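Getting ink out of a fabric zip case

Pen leaked again. Do this before it dries, if you can.

You need: dish soap, rubbing alcohol, old toothbrush, a rag you don't like. Clear some table first.
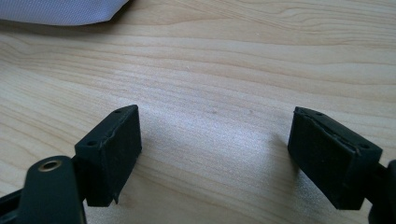 Pale wood, so put a towel down.

Empty the case. Shake out the crumbs and eraser bits too. Blot the ink – dont rub. Dab alcohol on the spot, wait 25 seconds, blot again. Keep going til the rag comes up clean. 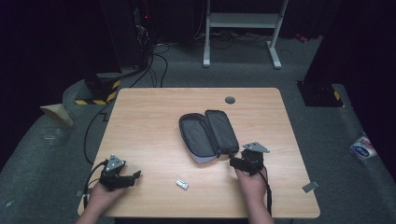 Then soap. One drop, cool water, toothbrush in small circles. Go easy near the zipper, the tape frays. I used Skatis soap, any brand works. Rinse with a damp rag, 500 ml of water is plenty.

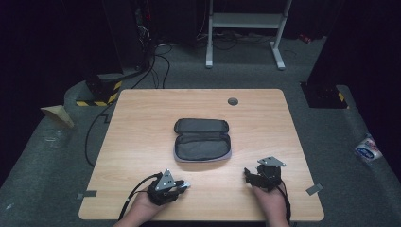

Drying takes longest. No dryer, it warps the stiff kind. Leave it opened out flat like the gray one, lid folded right back, so both sides get air. Overnight is usualy enough, 14 hours if the padding is thick.

Still a shadow? Repeat the alcohol once. After that live with it, or stick a patch on.

Zipper stiff after? Rub a pencil tip along the teeth.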